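Speaker notes: The Miscellaneous Bin, and Why I Don't Believe In It
Skillden home storage evening, 6 pm slot

Opening. Ask who has a junk bin at home. Wait for hands. Then ask who can list what's in it.

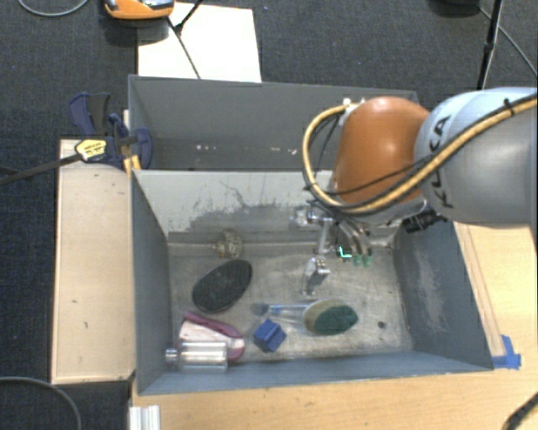
I've been told for years that every house needs one catch-all container. Abelardo Nina teaches it in his course and he'll be up after me, so be polite. His line is that a bin with no category takes pressure off the rest of the house. My question is where the pressure goes.

Point one: the bin fills itself. Nothing in it was ever put away. It was put down. I kept a list in September for the Vundholm talk and got to 200 items through our hallway bin in one month. Ok-hee thinks I was dropping things in to make my case. (Pause here, she may be in the room.)

Point two: a small load fools you. A bin with a few odds and ends in it looks under control. You walk past and feel fine. Check whether you can name each thing and say where it lives. If you can't name it, you're storing a question.

Point three: wear. Hard bins get scuffed and scratched on the inside, walls and floor, and people take that as proof the bin is earning its keep. I don't buy it. Scratches tell you things have rubbed against it. They don't tell you anyone ever found what they were after.

Skip if short on time: the Kerari dividers. I paid 70 dollars for a set. Small things slid under them. Timothée Huet swears by his, but he only keeps batteries in there, so he has a battery drawer.

What I'd do instead. Tip the bin out on a towel. Anything you can name goes to its own place tonight. Anything you can't name gets 2 weeks on a shelf at eye level where it annoys you. Then it leaves.

Expect pushback from Finbarr Coughlan on the shelf. He'll say the shelf is a bin standing up. Fair. I don't have a great answer, except that mine has been empty twice and the bin never was.

Questions. If no one starts, ask Oisín about his garage. Leave the handouts by the door and get the clicker back to Abelardo.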